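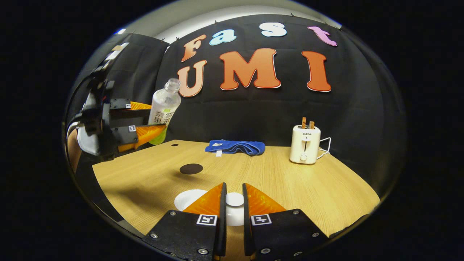 Both grippers at work, one of them on the water bottle, toaster off to the right.

Stornell handheld gripper kit – is it worth $2000?

Forum: Kits, Arms and Regrets > Reviews

torque_wrench_tom_cat
Original poster

I said in the August buying thread that I'd report back if I got my hands on the Stornell pair, and several of you replied in a tone I'd describe as supportive of my bank balance. So, the report.

What you get for $2000 is two grippers, a camera mount for each, a bag of screws, spare fingertips, the recording software and a manual that was translated by someone with a deadline. What you don't get is a robot. I mention it because the product page has a robot on it, large, in good lighting, and you have to scroll a long way before it admits you're buying the part a human holds. You do the chore by hand, the camera watches, and later a policy trained on all this is supposed to do the chore on an arm you've bought separately and are still paying for.

I've had it two weeks. The jobs so far have been tabletop stuff: picking up a bottle, pouring, folding a towel, bread in the toaster.

Good things first. The soft fingertips are excellent. They give a little and they grip slick plastic better than the hard ones on my old setup, which mostly taught my robot to drop things with confidence. The marker squares on the fingers get picked up reliably, so finger width comes out clean in the recordings. Build quality is fine. The screws are where screws should be.

Less good: weight. You won't notice it in the first session. By the third your forearm starts filing complaints, and your demos get worse in a way you only see when you play them back. With both hands going it's a workout. I've started scheduling pouring early and towels late, on the theory that a towel can't tell when I'm tired.

The trigger has a dead zone at the start of travel that I can't tune out. Support at Stornell told me it's a safety feature. I asked whose safety and the ticket was closed.

Happy to answer questions. I have nothing to gain here, having already spent the money.

mild_steel

Can you return it?

torque_wrench_tom_cat

I'd have to find the foam inserts, so no.

gantry_goblin

We have the Stornell pair at the Geldale lab and I'd be a bit kinder than OP. The weight thing is real but so is the fix: hang them. We ran a light elastic line from a rail over the table, one per gripper, and people stopped whining almost overnight. It looks like a puppet theater. The recordings didn't care.

The trigger dead zone I've never noticed. Are you sure the cable isn't pinched under the rear plate? Ours shipped that way on one side. Back the plate off, reseat the cable, don't overtighten it again like I did.

backlash_betty

Of course the Geldale lab would be kinder, the Geldale lab got theirs on a grant. Some of us paid.

I have the Rankin kit and I'll say what I always say. It's uglier, the fingertips are a joke, and when something breaks I can print the part the same evening. With Stornell you mail them a photo and wait for a part that costs as much as dinner. For a hobbyist that's the whole argument.

torque_wrench_tom_cat

Cable was pinched. I reseated it and most of the dead zone is gone. I'd like it on the record that I spent two weeks blaming a corporation for a cable.

I'd also like it on the record that the manual doesn't mention the cable.

Betty, I borrowed a Rankin before I bought these, and I agree about the parts. But I couldn't do anything fussy with it. Pouring was hopeless, the bottle would rotate in the fingers as soon as it went past level and the whole demo was junk. With the soft pads it stays put, even if you take it low down near the base, which is where I like it so the neck has room to swing over the cup.

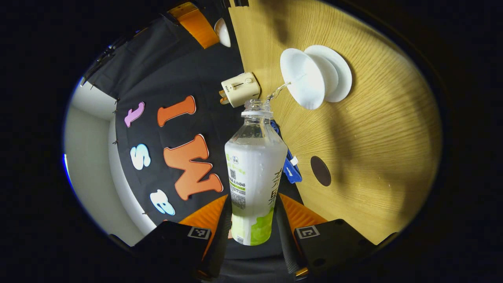

You do have to think about your wrist. A real wrist tips a bottle with a lot of little corrections you never notice, and with the gripper strapped to the end of it they all turn into big ones. My early pours were very dramatic. Slow down, get the neck close to the cup, and start the tilt before you think you need to. Also put the saucer under the cup, for reasons of morale.

Water on the table doesn't hurt anything, though I'd wipe it up between runs. A policy will happily learn that puddles are part of the job.

mild_steel

Why water at all? Use rice. Or beads. Liquid is the most annoying thing you can pick for a beginner dataset and you can't even see it half the time in the wrist view.

gantry_goblin

Disagree pretty strongly. We did beads for a month and got a policy that was great at beads. Then we gave it water and it poured like it was emptying a bucket. If you want water, record water.

You can see it fine if there's decent light on the stream. It glints. The camera likes that more than you'd expect.

mild_steel

I didn't say record beads forever. I said start there. You also have a rail, a puppet theater and grad students. OP has a forearm.

torque_wrench_tom_cat

It's a good forearm, it's just had a long month.

new_to_end_effectors

Sorry if this is a dumb question but how many recordings do you need before it's any use? The Stornell page says "a handful."

torque_wrench_tom_cat

It depends whose hand. I'm at 300 for the pour, and the arm now gets the bottle over the cup most of the time and commits to a tilt, and after that it's between the arm and its conscience. Towel folding is behind that. The toaster I haven't trained yet, I've only recorded it, and I'm in no hurry to give a neural net access to a heating element.

backlash_betty

300 pours. And you paid $2000 for the privilege. I want you to hear yourself.

torque_wrench_tom_cat

I hear myself fine, it's very quiet in here since everyone in the house moved to the other end of it.

gantry_goblin

To the new person, one thing that helped us more than piling on recordings: change the table between runs. Move the cup. Shove the towel somewhere else. Leave a bit of junk in the background. If every demo has the cup on the same spot, you've trained a very expensive way to pour water on that spot.

new_to_end_effectors

Thanks, that helps. Is anyone selling a used set? I'm near Sokville and could drive.

mild_steel

There's a guy in the classifieds every few weeks selling a single one. Don't. The software will run with one but the two-handed tasks are the reason to pick this kit over something cheaper, and matching a second unit later is a pain. Calibration files are per pair.

backlash_betty

Or get a Rankin, print new fingertips in something soft, and spend the difference on the arm. I'll send you my files. They aren't pretty but they hold a mug.

torque_wrench_tom_cat

Do they hold a bottle past level?

backlash_betty

They hold a mug.

gantry_goblin

I'd try both before you spend anything. If you can get to Geldale, message me and you can have an hour on ours. Bring your own bottle, we're particular about the cups.

torque_wrench_tom_cat

Updating my verdict for people who skip to the end, so, all of you. With the cable sorted I'd move it from "annoyed" to "would buy again at a lower price." The pads carry it. Software is okay, it crashed on me once during an export and the recordings survived. Still want a lighter body and still want that manual rewritten by someone who has held the thing.

I've ordered elastic for the hanging rig. Goblin, what rail did you use, and does it need to go into a joist or will drywall anchors do?

gantry_goblin

Joist. Please, joist.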